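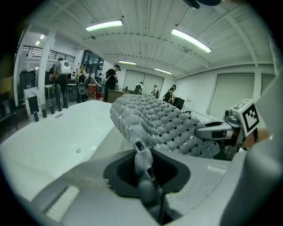
*Bath mat in the gripper at the tub station, main floor, Groneck.*

Visit notes — Groneck demo hall, Mon 31 January

Got in late, missed the welcome coffee, went straight to the floor. Typing this up on the train so excuse the state of it.

Why we went: Goltton is selling a hand-held gripper kit plus a collection service. You either buy the kit and have your own people do the tasks, or you send them a task list and their crew does it for you. We've been going back and forth since October on which one makes sense for the bathroom and laundry work. Wanted to get hands on the thing before anyone signs.

The hall. Big and bright, white corrugated ceiling, roll-up doors at the back, mezzanine with a black railing down one side. Several people working at once, most with the backpack unit on. Less chatter than I expected. Everyone gets on with their own station.

Tub station was the one I cared about. Full bathtub, gray mat with the bubble bumps and drain slots, display panel of black fixtures behind it. Task is pick up mat, lay it in the tub, flatten, take it out again. Sounds like nothing. Mats are horrible — they fold where you don't want and the bumps make the fingers skate. I got 3 tries. First one I dropped it. Second ok. Third one I'd have been happy to send in.

The gripper itself:

- Lighter than the Yaman one we had on loan. Wrist was fine after 6 minutes, with the Yaman I was swapping hands by then.
- Segmented fingers wrap a bit on soft stuff. Good on the mat, haven't tried glass or anything slick.
- Marker block sits up on the finger. I knocked it on the tub rim twice. Asked if it can move lower, they said "being looked at". Hm.
- Cable runs down along the finger into the body. Would like to know how long that lasts with daily use. No clear answer, need to chase.
- Trigger is stiff. Small hands will struggle.

Backpack: straps OK, gets warm against your back. Battery swap is quick, they let me do one. No tools needed.

The service side. Minimum order is 500 episodes per task, which is too many for us on the small tasks and probably right for the mat. They'll go down to 300 if you take the Mirdale package, but then you get their room layouts and not yours. I pushed on that. Our tubs are narower and the rim is higher, so I don't love it. They did say we can ship our own fittings in at our cost.

Saw the review desk too. Somebody goes through every episode and bins the bad ones before you pay. Asked to see a rejected batch and they showed me one without any fuss, a lot of it was the mat going in upside down. Liked that they kept the reason next to each one. Yaman just sent us a total.

Not so good: parking (go round the back, the front lot fills up), the lunch, and the price sheet, wich still has last year's rates on page two. They're sending a new one.

Where I've landed for now — rent two kits for a month, do the mat and towels ourselves, hold off on the service untill we've seen the new rates. Want someone with smaller hands on the next visit to try that trigger. Also need to ask about spare finger pads, forgot, and whether the marker block comes off for cleaning.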